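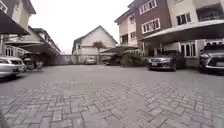 Sarkley Court Residents' Association
Minutes of the general meeting, March 1, 2023

The meeting opened with a quorum. The minutes of the previous meeting were accepted with one correction: the gate repair was billed to the reserve account, not to the operating account.

1. Visit by Haddad Robotics

Haddad showed its delivery robot, the Dristness, to residents before the meeting. The operator explained that the robot carries groceries and parcels from the gate to the front doors. It drives itself and is watched from an office in Giltley, where a person can take over if it gets stuck.

The demonstration lasted roughly 300 seconds per run, and there were 2 runs. In the first, the robot carried a box of bottled water from the gate to the far townhouses. In the second, a resident stepped into its path on purpose. It stopped, waited, and went on once the resident had moved.

Points raised by residents:

Cars backing out of the carports. Several owners asked whether the robot can see a car that starts to move from under a roof, where it is dark. Haddad said it slows down near parked cars and stops for anything moving. Owners asked to see this tried with a real car before any decision.

Paving. The robot rattled on the pavers but kept a straight line. Haddad was asked whether repeated trips would loosen the joints. It had no figures and will send what it has.

Noise. The reversing beep was thought too loud for evenings. It can be turned down but not off.

Cameras. Haddad said video is kept for five days and then erased. Residents want this in writing, along with who is allowed to view it.

Steps. The robot cannot climb them. Residents with a step at the door would have to come out to collect.

2. Proposed trial

Haddad offered a free trial of six weeks starting in July, with one robot, daytime only. A motion to accept on the spot was withdrawn after discussion. It was agreed to ask for a written proposal covering insurance, video and the carport question, and to vote at the next meeting.

One owner asked that an objection to any trial be recorded — it is so recorded.

3. Other business

Visitor parking along the boundary wall was raised again. Carried over.

The meeting was adjourned after item 3.

Recent items
Gate repair: final invoice
Water shutoff notice
Visitor parking rules
Minutes of the previous meeting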